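Uduron Hand Pose – Software for Learning from Demonstration

Uduron Hand Pose is the perception module of the Drostasby control suite. It converts first-person video of manual work into wrist and hand trajectories that a planner can use. The module is supplied to research laboratories, universities and integrators under an annual licence.

Tracking is based on square fiducial markers worn at both wrists. Each marker face is detected separately and combined with the others on the same band into a single wrist pose. Where some faces are turned away from the camera, the remaining faces are used. Finger positions are estimated from the image and attached to the wrist pose at each time step. 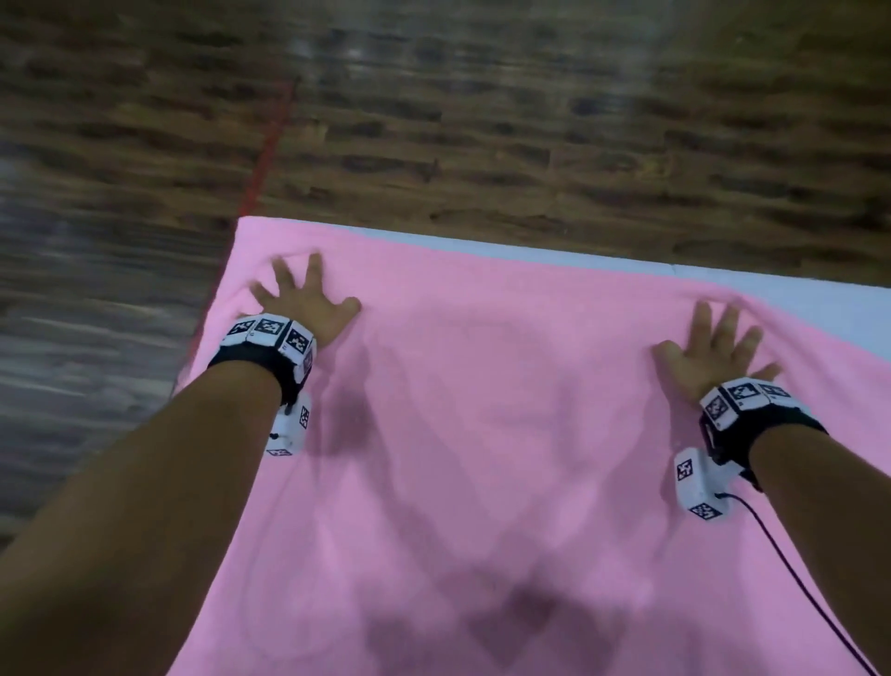 Work with cloth places particular demands on the software. The hands often lie flat, the fabric moves with them, and the camera turns as the wearer looks from one side of the task to the other. Uduron Hand Pose includes a blur filter for rapid head movement, and assigns a confidence value from 0 to 100 to every pose. Values below the chosen threshold are marked in the output and are not passed to the planner – the default threshold may be changed for each project.

Supplied with each licence:
Marker detection and calibration tools
Trajectory editor with left and right hand timelines
Export to the Escobedo planning format
Printable marker sheets
Licence for 5 workstations

Calibration should be repeated whenever a marker is replaced or a band is refitted. Recordings made before recalibration remain readable and may be reprocessed in batches of up to 99 files.

Technical support is provided by the Buderlow office during business hours. Customers holding a current licence receive all minor releases at no further charge.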